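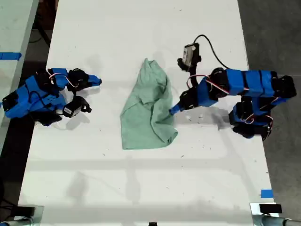

Overhead view, both arms by the cloth.

17 November 2018
Notebook, cloth flattening, Drerovine bench

Picking up from the comparison of start states. Question is still the same one: does the policy trained on scripted crumples hold up when the crumple is made by hand. Dundov weights, second checkpoint, no changes to the controller.

Training set is 568 demonstrations after filtering. I dropped the ones where the operator let go of a corner and regrabbed it, as the action labels around the regrab are inconsistent between operators and the loss spikes there. Might be too strict. The filter is one line in the config, so easy to undo.

Evaluation: 58 rollouts, cloth bunched by hand near the middle of the table. Cap is 1000 control steps, then the rollout is stopped and scored as it lies. Score is flattened area over full area from the overhead view, thresholded on hue. The green separates well from the white top. The blue of the arms is close enough in hue to bleed into the mask at the edges, so the arms go back to their side positions before the scoring image is saved.

Observations, in no order:

Pointed corners lying out flat on the table get chosen first almost every time. Fine when the corner is on the top layer. When it belongs to the layer below, the pull drags the whole mound sideways and the second arm then reaches for a place where the cloth no longer is.

Shadows under the arms are soft but they do move the predicted grasp point. Checked this offline by darkening a patch of a saved image next to the cloth edge. The prediction shifted toward the patch. Brightness jitter in training is global only, so it never sees a local dark area. Local jitter goes on the list.

Wrist views matter more than I had assumed. With them masked out the arms still go to the right part of the cloth and then close too high. The overhead view alone does not give height well enough for a single layer.

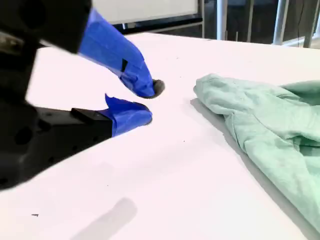

Side view, fingers open, cloth to the right.

Finger surface: the wrinkles in the blue tape are a possible variable. A fold standing up near the tip could catch on cloth and make a poor grasp look like a good one. I have not separated this from the policy's own errors. Proposal is to smooth the tape, rerun a short block with fixed start states and compare slip counts. Until then, treat any claim about grasp quality as provisional.

Gripper opening at approach is set wide. Narrower would help on single layers but then it misses the thick rolled edges. Escobar (the planner, old branch) picked the opening from local depth. Could port that part alone – it is a small function and has no dependency on the rest.

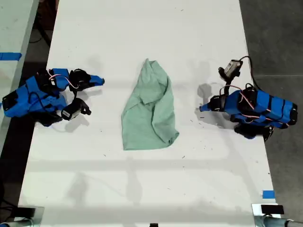
Failure sorting is by hand for now. I am using 3 labels: wrong layer, closed high, arms waiting on each other. The last one is the odd one. Both arms hover with the tips pointed at the cloth and neither commits, until the step cap. Predicted actions in that state are close to zero for both arms and the variance across samples is high, which reads like two modes being averaged. Longer action chunks should reduce it. More than 58 rollouts will be needed to say so with any confidence.

The Prirnura logger writes the two wrist streams with different clock offsets. Corrected in the loader, raw files left alone. Anyone reading the raw files directly needs to apply the offset from the session header.

To do:
Local brightness jitter, retrain from the same seed.
Short block with the tape smoothed.
Longer chunks, same start states.
Put the filtered regrab demonstrations back and see what it costs.
Freeze the evaluation set before December – no more changes to the start states after that.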